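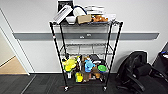 How long do you play a new slot before deciding if it's any good?

I give it 51 spins in demo mode, at the lowest bet, and then I make up my mind.

Last night's was Hekcombe, the lighthouse one from Srour, and wow, it's slow! The bonus took 18 spins to show up and gave me seven free ones (with a foghorn on every single win, so I muted it).

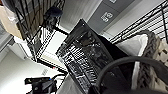
I did like the sticky wilds, though, and the keeper's cat on reel three is adorable. Kanyarat Chareonsuk told me to try Noteck next, so that's June sorted.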